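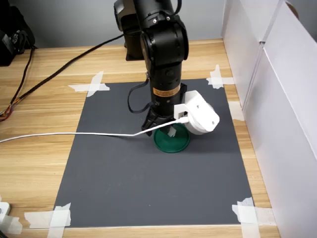 Nillik's gripper closed at the green lid, mat taped down.

Tuning a lid pick in Vunine

Pauline Greenwood and I rewrote this page in November, after plenty of kind emails (thank you, and keep them coming!), so grab a cuppa and let's go.

1. Load the Crabtree profile and set the hover height. We like the fingers slightly open over the grey mat, with a bit of room to spare before the planner takes over.

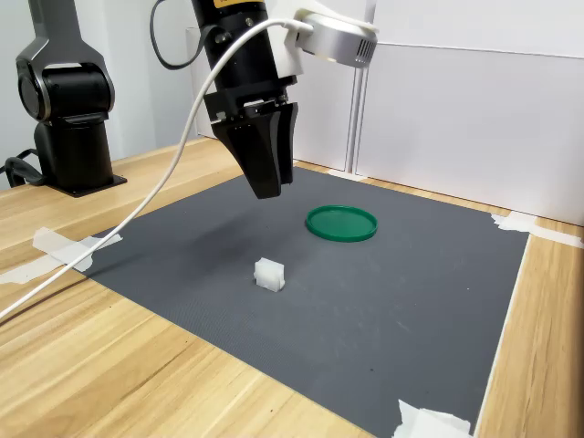
2. Set the control loop to 200 Hz and the planner to 1,000 samples. You can go higher, but my poor old laptop grumbles.

3. Run the segmenter and check that the lid's colour mask stops at the rim, then save the grasp pose.
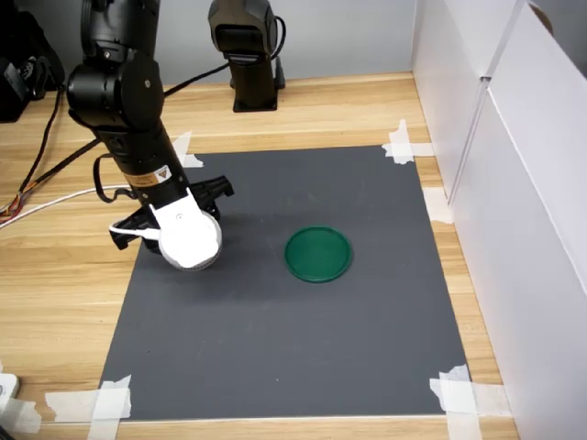
4. Replay the pose with the speed scale at 2 per cent, and keep a hand near the stop button.

Wondimu Gebretsadik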